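To: handheld-demos list
From: Irén Orbán
Date: 30/11/2025
Subject: Re: Re: laundry episodes, what counts as a good one

Plidier wrote:
> We are trying to settle the cloth part of the collection before the
> next round of homes. The policy folds a tea towel on a table without
> much fuss. Put it near a sofa and it goes to pieces. Korndale think
> we need more episodes. I think we need different ones. Could whoever
> has been doing soft furniture say how they run a session, and what
> they throw out? Also, is 55 seconds a sensible ceiling for one episode?

Replying to all, as I seem to be the person who has been doing soft furniture. It is not a title I sought.

First, the ceiling. 55 seconds is fine for a single garment from first touch to release. If an episode runs longer than that, the person holding the gripper has usually started thinking, and thinking looks dreadful in the data. There is a long hover, a small stab, another hover. The model learns the hover beautifully. I have watched a policy trained on my own August sessions pause over a sock with what I can only call my expression.

On more versus different, I am with Plidier. We have over 500 episodes in which a garment is lifted by whatever bit was sticking up. Another 500 of those would teach the thing to be very confident about bits that stick up. What we are short of is grasps low on the garment, on a fold, with most of the cloth hanging about above or beside the jaws and doing as it likes.

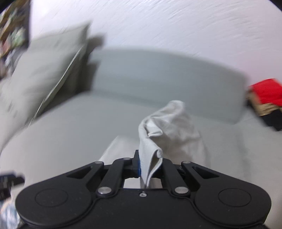

Bíró asks whether a low pinch like this shouldn't be marked down, given that the bulk of the cloth may flop over and hide the jaws from the camera. It was a fair point and we went back and forth on it off-list. My view is that the flop is the lesson. A camera mounted on the gripper is going to lose sight of its own fingers now and then, and if we only keep the episodes with a clear view we will have a system that gives up at the first sleeve. Bíró's view is that I am being romantic about sleeves. We have agreed on a tag, "occluded", so that anybody who wants to filter them out can do so and feel tidy.

Pale cloth on a pale sofa is worth having too, by the way. The depth estimate sulks, and the cushion gives under the fingers, so you can't lean on contact with a hard surface the way you can on a table. A good many of the table-trained grasps amount to pressing down until something stops you. A sofa stops you eventually, but in its own time.

How I run a session, for what it's worth:

1. Leave the room alone. Pillows, rugs, books, folded things on the end of the sofa, all of it stays. Grondatier's first batch was collected in rooms so bare that the model took a second cushion for a novel event. If there is a pile of folded clothes near the target, good. It has to learn which garment it was asked about.

2. Drop the garment, don't place it. From about waist height, and without looking at it if you can manage. Everyone believes they crumple at random. Everyone in fact has a house style, and mine is a sort of meringue. Swapping the person who drops it helps more than any amount of good intention.

3. Start with the jaws open and well back, with the whole garment in view, and hold still for a moment before you go in. This gives the annotators a clean first frame and stops the episode beginning halfway through a lunge. Watch your own shadow as well. It will fall across the seat, and I would leave it in some of the time, as a robot arm will throw one too, but it should not be in the same place in every episode.

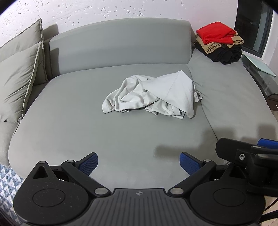 4. Go in once. If you miss, carry on and have a second go in the same episode, and tag it "retry". Please don't stop and restart so that it looks clever. The retries are the most useful thing we own and people keep deleting them out of pride. Two tries is fine. After three, let go, end the episode and go and put the kettle on.

5. Release properly. Open the jaws fully and back away until the garment is in view again. Half the episodes I reject are rejected for this alone: the recording ends with the cloth still in the fingers, and the success label is then a matter of faith.

6. Write the label straight away. I used to do them at the end of the day, and I can tell you that by then every shirt is the same shirt.

What I throw out: anything where a hand comes in to help, anything where tracking jumps, and anything where the garment slides off the sofa and the operator rescues it with a knee. You would be surprised how natural the knee is. I keep the ones where it slides off and stays off, labelled as failures.

As for numbers, Korndale want 1,000 sofa episodes before they retrain. I would sooner send them a smaller batch with the tags done properly and see what the policy does with it. If it still goes for the bits that stick up, then I am wrong and will cheerfully drop meringues until spring.

Could Plidier confirm whether both grippers need calibrating before each home or only after a move by car? The notes say one thing in the set-up section and the opposite in the checklist, and I have been obeying whichever I read last.

Irén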